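The Glass Rack and Other Things from Cedside
Gallery page, text by Oana Anghel

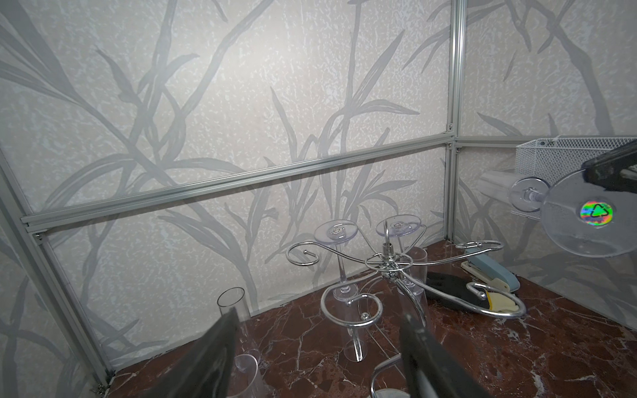

The chrome rack with stemmed glasses hanging upside down, feet up. The floor is dark red marble with white and pink veins.

Welcome to my small gallery. I collect objects for the table, mostly for glasses and bottles, and I like the ones which have more decoration than they need. The rack came to me in January from the Saturday market at Cedside. I paid 90 for it, and my friend Dalibor Mikuš still thinks it was too much. He prefers a plain wooden shelf. We have discussed this many times and I do not expect that we will agree.

What I like the most is the arms. Every arm goes out from the middle and then turns back on itself, like the iron gates in the old part of Dekemstead, where I lived as a student. On top there is a short rod with a knob. The chrome is polished and it takes the color of everything near it, so it looks different in every room.

About the glasses

The stemmed glasses are clear and simple. On the foot of two of them you can find a small mark pressed in the glass, similar to a recycling sign. I asked Lenuța Zamfir, who sold glassware for many years, if this mark says anything about the age. She answered that she would not trust it for this purpose, and that I should look at the rim and the stem first.

One of the bowls has the form of a tulip. It is my favorite form for white wine, although I must say that I drink mostly water from it. The tall straight glass, standing on the floor at the left, is of course not for hanging. It has no stem and goes on the shelf with the water glasses.

About the marble

I have a weakness for red marble. My grandmother had a window sill of it, and as children we were looking for animals in the veins. With chrome I find it very good, because the metal is cold in color and the stone is warm. The walls with gray grass and leaves make it more quiet. Yoshinori Yagi wrote to me that he would choose a plain wall. Maybe he is right, but I like the leaves.

How I take care of such a rack

I wipe it with a soft cloth and a little warm water, then I dry it immediately. The spirals are the slow part. For the inside of the curls I use a cotton ribbon and pull it through from both sides. I do not use powder on chrome, as it can leave fine scratches. Before I hang a glass I dry the foot and the stem also, so there are no drops on the metal. When I take glasses down, I hold the arm with the other hand.

If you have a similar rack and you know the maker, please write to me. Tincuța Lungu believes that she saw one in the old Marinescu shop, with the same knob, but she could not find the receipt.

Last change of this page: 22 April 2026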